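The Tower From Herkotthorpe

I bought the old tower at the Friday swap in Herkotthorpe, mostly to get out of the rain. Two dollars! The man threw in a bag of screws and wouldn't take it back when I pointed out that none of them fit anything.

My aunt had one just like it in the back office of Kokkonen, her fabric store, and she swore it ate her letters. So of course I had the side panel off before supper, and there was that big green board, with DELL printed on it in white and blue plastic rails hugging the hard drive.
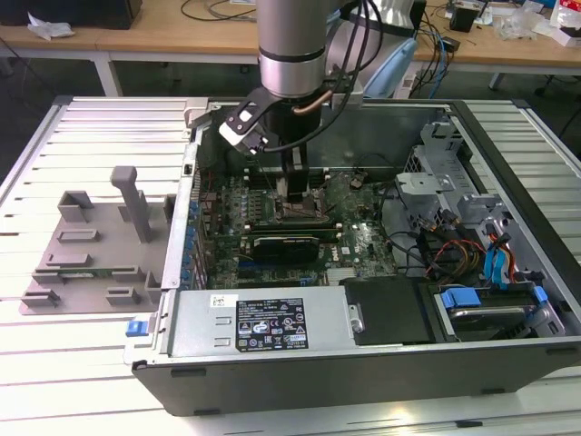 What the Drive Remembered

I didn't expect it to have anything on it. But there was one folder, named Brisutik, and inside were 855 letters, every one of them addressed to a boat.

I mean it. "Dear Werka," they all began, and then came the weather, the price of onions, a complaint about the neighbor's goat. I read 300 of them before I thought to look at the clock -- it was past two in the morning and my tea had a skin on it.

So I went back to the case, as if the rest of the story might be tucked in there someplace. I poked at the red and yellow wires. I looked at the processor, such a plain little silver square, and thought about all that longing going through it one onion at a time.
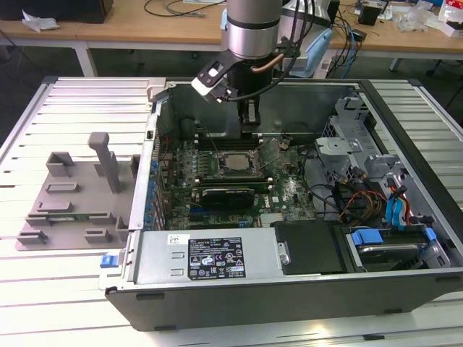
In the last letter the writer said she'd finally sold the house and was coming down to the harbor with two suitcases and the goat (the neighbor had given up, I guess). "Don't leave before I get there," she wrote. "I know you're only tied with the one rope."

I called my aunt at breakfast and asked if she'd ever heard of a boat named Werka. The line went so quiet I could hear her kettle.

"Who's been reading my mail?" she said.

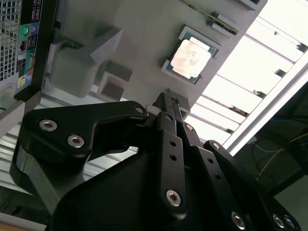

The processor in its square gray holder, smudges and all.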